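17/03/2024

ok so we've been in the Kekport apartment a week and I have thoughts about moving. thread, probably long, sorry

1/ the movers. quoted us $1501. final bill had a "stairs fee" on it. the building has an elevator. they used the elevator. I watched them use the elevator

2/ I'm disputing it. Will report back. so far the guy on the phone has said "hm" and put me on hold

3/ label boxes on the SIDE. not the top. I knew this, I have moved before, I labeled every single top and then we stacked them to the ceiling

4/ also "misc" is not a label. we have eleven misc. one of them is the shower curtain and we need it

5/ internet: Ronard said same day activation. then said the address doesn't exist. then sent a bill to the address

6/ posting all this from the bakery downstairs. 2 coffees in. very good cheese rolls, if anyone's in the Nyberg Street area

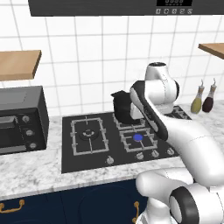

7/ anyway the address thing. apparently the building got renumbered last July and half the companies never updated. we're 317 now, used to be something else. if you're moving ask the landlord this before you set anything up!!

8/ mail forwarding: do it two weeks before. I did it the night before. my new bank card is out there somewhere living its life

9/ things we paid to move that we should've tossed: a broken fan, the box the fan came in, a bag of other bags, paint for walls we no longer have

10/ things we tossed that we needed: the bed frame bolts. yep

11/ sleeping on the mattress on the floor, my back is 100 years old. hardware store had bolts that were almost right. almost right is worse than wrong becuase you try for an hour

12/ someone asked about the storage unit. we looked at Cuvton, nice enough, clean, but you pay the whole year up front. no thanks. the stuff's going to my sister's garage & she knows (she doesn't know yet)

13/ whole move so far, deposit included: $3399. had a spreadsheet. stopped opening the spreadsheet

14/ good things bc I'm not a monster. quiet at night. morning light in the bedroom. neighbor across the hall left us a plant w no note, no idea what it is, watering it a little and hoping

15/ and I can walk to work now, which was teh whole point. 20 minutes if I hit the lights

16/ update on the stairs fee: they've offered to take half off. half of a fee for stairs that weren't used. calling back tomorrow

17/ found the shower curtain. misc number 7. no rings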